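Marmalade for People Who Cannot Wait: Pectin, Pips and Setting Point
Food Studies, second-year project report
Tanvir Kanagaratnam and Impi Koskela

1. Background

Our original title was "A Complete Account of Marmalade". Our tutor, Baltasar Daza, returned it with the word "complete" circled twice. What follows is a narrower piece of work on whether a home cook can get a decent set from ordinary sweet oranges in one evening, without the overnight soak that almost every recipe insists on.

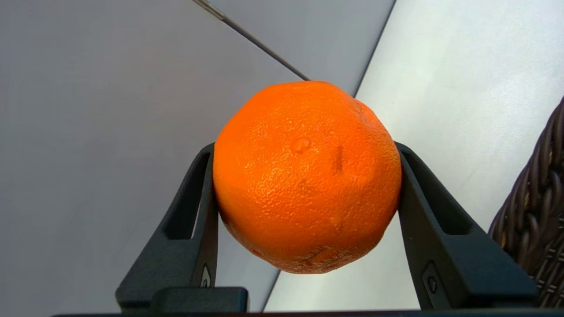
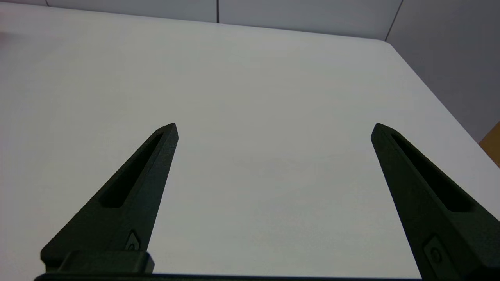 Why do recipes ask you to soak the peel and pips overnight in the first place? The long soak softens the peel and gives the pectin in the pith and pips time to pass into the water, so the fruit needs less boiling later and the finished jar sets more firmly.

2. What we already knew

Marmalade sets when pectin, acid and sugar are present in the right amounts and enough water has been driven off. Seville oranges are good at this. They are sour, full of pips and thick in the pith, and they are in the shops for a few weeks in winter. We began in November, when they were not. Sweet oranges have less acid and often hardly any pips, so we expected trouble and planned to add lemon.

Impi's grandmother's recipe book was consulted at an early stage. It gives the cooking time as "until done".

3. Method

We made three batches in the teaching kitchen, each with the same weight of oranges, the juice of two lemons and 600 grams of sugar. The oranges were a sweet variety from Niskanen, the greengrocer nearest the college.

Batch A was soaked overnight in cold water, with the pips and pith tied in muslin. Batch B had no soak, but the whole fruit was simmered with the lid on until a skewer went through the skin easily, then cut up. Batch C had no soak and no simmering of whole fruit. The peel was shredded raw and boiled straight away, which was Tanvir's idea and is recorded here as such.

We tested for setting point with a cold saucer and a teaspoon. A sugar thermometer (a Brivden) was used as well until batch B, when it was dropped. From then on we trusted the saucer. This means our temperature readings for batch C do not exist, and we have left the column out of the table and then left out the table.

4. Results

Batch A set on the second saucer test. The peel was tender and the jelly clear. It was exactly what the books said would happen, which was pleasing for about 10 minutes and then rather dull to write up.

Batch B took longer to reach a set and came out cloudier, with a softer jelly that slid off toast if you were careless. The flavour was the strongest of the three. Amado Rivera, who shares our bench and had been making chutney, ate most of a jar with a spoon and offered no written comments.

Batch C did not set. We boiled it well past the point of good sense and the sugar darkened. The peel was chewy in a way that one taster compared to a watch strap. The liquid eventually became a sort of toffee at the bottom of the pan and remained a syrup at the top. The pan belonged to the department, and it took two evenings to clean.

5. Tasting

We asked classmates to rank the jars by set, texture and flavour. Batch A won on set and texture. Batch B won on flavour by a narrow margin. Batch C was ranked last by everyone except Heikki Karppinen, who said he liked a challenge and took the remainder home.

6. Discussion

The soak matters most for the peel. We had gone in thinking of it as a pectin problem, and spent a good deal of our reading time on pectin, but the complaints on the tasting sheets were nearly all about chewing. Simmering the fruit whole softened it well enough, and the softer set of batch B might be mended with a third lemon.

There are faults in the work. We made each batch once. We changed our way of testing for a set halfway through. The lemons were not all the same size, and we did not think to measure the juice until they had been squeezed.

7. What we would do next

Repeat batch B with more lemon and with the pips from the lemons in the muslin too, which we threw away. Repeat everything in January with Sevilles. Buy another thermometer. Label the jars before stacking them, as two of ours had to be identified by tilting.

Batch C will not be repeated.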